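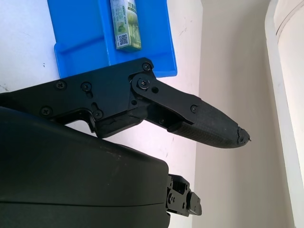 Shop Log > Grippers and End Tools

Grurkbridge shared workshop, bench 2
February, started 6:40 p.m.

Goal tonight was to get the arm picking cartons out of the blue tray without me touching the jog buttons. Got part of the way. Notes below, in the order things happened, so excuse the jumping around.

Left over from last entry: the wrist camera was losing its connection whenever joint 5 went past straight down. I rerouted the cable on the outside of the housing with two loose loops and a strap, and ran the joint back and forth through its whole travel 12 times. No dropouts. Calling that fixed until it comes back. The old path pinched the cable against the flange, and there is a flat spot in the jacket where it was rubbing. I cut that section off and put a new end on it.

Homing. Arm homes fine from a cold start. If I stop it in the middle of a move and home again without cycling power, the gripper zero is off and the fingers think they are closed when they are not. Gönül says this is the Balogh controller board keeping the old offset in memory. She had the same thing on the feeder in Clerkville. Her fix was to send the open command twice before homing. Tried it, works, don't like it. Put it in the startup script anyway with a comment.

Gripper condition. I have been putting this off. The black plastic on the lower edge of the finger body, under the pivot, is cracked. There are several thin lines and a chipped area where the surface has gone rough. I went over it with a flashlight and a pick. The pick catches in two of the lines. With the power off I pushed the fingertip up and down by hand and watched the pivot, and there is more play there than in my notes from the first assembly. I can't say how much of that is the plastic and how much is the pivot screw. Didn't want to crank on the screw with the plastic like that, so I left it alone.

The rubber tip is bad too. The crosshatch is still good along the length of the pad but the very end is frayed, with small flaps of rubber coming loose. It matters for this job because the end of the pad is what touches first when the finger comes in at a low angle. I could trim the flaps with a blade, but then the tip is shorter and the taught positions are all wrong by that much. Left it.

Test piece is the small green and white carton, stood upright in the tray. It has a QR code low on the face, which I would like to use later for checking orientation. Not tonight.

Settings at the start:
Gripper open position: 4000
Gripper close position: 2334
Current limit: 128
Approach: from the side, tip level with the middle of the carton

These are raw counts from the servo and the limit is in the controller's own units, so don't compare them to the numbers on Gönül's sheet. Hers are already scaled.

First try, the finger came in too low and the tip caught the lip of the tray. Tray slid, carton fell over. Stopped the arm. I had taught the approach with the tray pushed farther back on the table and then moved it to wipe up some dust. Put tape on the tabletop at two corners of the tray so it goes back in the same place.

Second try, cleared the lip, closed on the carton, lifted, then the carton turned in the grip and swung down. It stayed held. I think the two pads are not meeting square, and the carton pivots around wherever the pressure is highest. Could also be the frayed tip folding under. Could be both.

Third try, moved the grip point a little higher on the carton. Better. It lifted straight and went to the drop point. Set down a bit hard.

Ran it several more times at that height. Mostly fine. One miss where it closed on nothing, and the log shows the arm got to the approach point late, so the close command went out early. That is my timing, not the gripper. I had a fixed delay in there. Changed it to wait for the position reply from the arm. Slower, no more misses after that.

Noise: there is a click at the pivot when the gripper opens under load. Only on opening. Wasn't there in January. I recorded it on my phone and put the file in the shared folder under "click".

Stopped at 9:15 p.m. because I don't want the finger body letting go with the carton over the control box.

Parts. The finger body is from the Groltov kit and I still have the drawing. Options are to order the same part again or print one here. If I print it I want to thicken the lower edge under the pivot and put a bigger radius on the inside corner, where I'd guess the cracks began. The screws can be reused. Villads, if you read this before I get to it, please don't swap the finger with the spare from the drawer. That one is from the older version and the slot doesn't line up with the linkage.

To do:
- print new finger body, thicker lower edge
- new rubber tip, check the other pad while it is apart
- find the click
- re-teach all tray positions after the tip is replaced
- softer set-down, drop the last bit of travel to half speed
- ask Gönül if the Clerkville board got the newer firmware
- return the long hex driver to bench 4

Power off at the wall, fingers left open, carton left in the tray for next time.

Print this entry | E-mail this entry

Comments (4)

Gönül Erdem
Clerkville is still on the old firmware. I tried the new one and it wouldn't talk to the feeder, so I went back. Keep the double open command for now. On the finger: print it lying flat so the layers don't split along that same edge.

Villads Ásgeirsdóttir
Read it in time, spare is still in the drawer. I put a tag on it. There is half a sheet of the textured rubber on the shelf over the drill press if you want to cut your own tip. Contact cement held better than the two-part stuff on mine.

benchfour
Hex driver please.

Villads Ásgeirsdóttir
Listened to the click. Mine did that when the pivot washer was in backward. Worth a look while you have it apart.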